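Teleoperated demonstration (robotics)

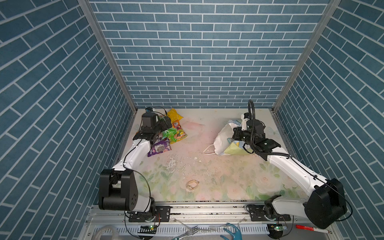

Teleoperated demonstration is a way of teaching a robot a task by having a person steer it from a distance while its movements are recorded. The Plurero project used 52 operators to record 2,176 runs. Bagging work suits the method — a setup may have one gripper over a pile of snack bags and the other reaching into a white plastic bag. Guiding the arm by hand is the older form.

Last updated: December

Comments (2)

Necati Baysal: Were failed runs kept?

Homimgate: Yes, 110 of them, under a separate label.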